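Gripper in simulation stops wide open above the box and never closes

Posted in Clelwood Robot Help, under Simulators

Leonora Saludo
28/06/2020

Hello all! I'm having a lovely time learning Ziklow, but I've hit a fault I can't shift. My task is simple: reach down, take hold of the little grey box and carry it over to the blue panel. The arm goes to its spot, then the run hangs until it gives up at step 300. No error in the log, only "waiting for grip" over and over from step 8. It did this on every run last night. The same task file worked before I swapped in the new fingers from the Nevden pack. Where should I be looking?

2 replies

Thongchai Rungrueang

Ooh, I know this one, and it's a fun one to track down! The Nevden fingers use a different name for the second finger joint. Your close command goes out to a joint that isn't there, and Ziklow drops it without a word. Open the gripper file, find the two finger joints and copy their names into your task file exactly, capitals and all.

While you're in there, set a time limit on the grip wait, so that a missed close stops the run with a proper message. Please do this before you go anywhere near a real arm – one that carries on with its move when it only thinks it has hold of something can do real damage. Mine is set to 2 seconds and I love it.

If the names already match, check how low your arm stops. My fingers were still well above the sides of the box when I had this, so I had a second fault hiding behind the first! 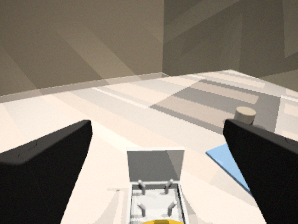
Manalastas

Had the same thing in October. Reinstalled and it went away, no idea why. Worth a try I suppose! Save your task file first, I lost mine.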